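Minutes of the Summer Meeting, Jonavville Reuse and Repair Association
Reading time: 3 min 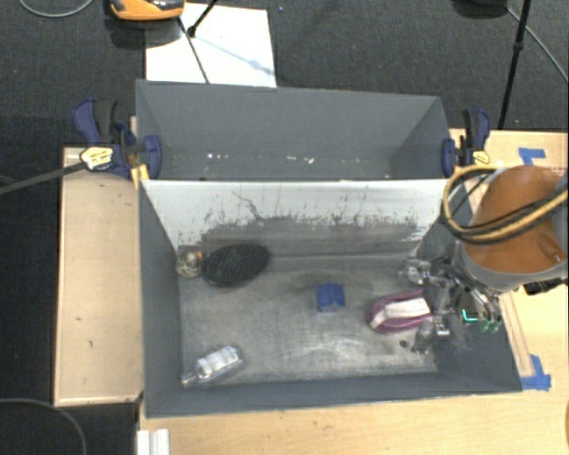 Gray bin with two compartments, the larger one in front.

Held on 24 July 2021 in the reading room of the old school, Jonavville. The meeting was opened at 10:05. Chair: Mr. Hämäläinen. Minutes: Misaki Ebihara. Apologies were received from two members of the Besis branch.

1. Minutes of the previous meeting
The minutes were accepted with one correction. Under item 4 the word "rent" should be "deposit". The Chair thanked the member who noticed it.

2. Money
The balance of the account is $3,347. From this sum $600 is already promised for the new door lock and the repair of the back step. The meeting discussed if we should keep a reserve. It was proposed that the balance should not go under $2,000 before the end of the year. Agreed, with one member against. She wished it to be noted that the lock is urgent and the reserve is not.

3. Opening hours
The Saturday hours were discussed for a long time. Members who live on the Besis side cannot arrive before the first bus, and they asked for a later opening. Others said that people who bring things by car come early and do not like to wait. The Chair suggested a trial: open at 10 and close at 3 until the end of summer. Agreed. Misaki Ebihara will change the sign on the door and also the text on the telephone answering machine, which still gives the winter hours.

4. Things left outside
Bags are again left at the gate when we are closed. After the rain in the first week of July most of the clothes in them had to be thrown away. One member proposed a fine. The Chair said we have no right to give fines, and it would be unfriendly -- most of these people mean well. It was decided to write a short notice in polite language and to put it at the gate and in the village newsletter. Draft by the next meeting.

5. Visit to Hedulau
Four members visited the exchange shop in Hedulau and gave a spoken report. The shop is smaller than ours but it has better light. They keep children's books near the entrance, and visitors stay longer for this reason. They also ask every visitor to write down one thing they are looking for, and the list hangs on the wall. The meeting liked this idea very much. A list will be tried here also. It was not decided who will take down the old requests, and this should come back on the agenda.

6. Repair afternoon
34 people came to the last repair afternoon. Lamps and zippers were the most common repairs. We have too few persons who can sew, and two visitors were sent home with their coats. The next afternoon will need a second sewing machine. Mr. Hämäläinen will ask his sister if hers can be borrowed.

7. Other matters
a) The printer offers 3,000 leaflets for a lower price per piece. The meeting thought this is too many for a place of our size. A smaller order will be asked for.
b) The kettle. The old one will be kept until a new one is donated.
c) The key to the upstairs cupboard is still missing. Please look in your pockets.

The meeting was closed at 11:50. The date of the next meeting will be sent by letter.

Minutes written by Misaki Ebihara, checked by the Chair.

Contact the association | © Jonavville Reuse and Repair Association | Back to top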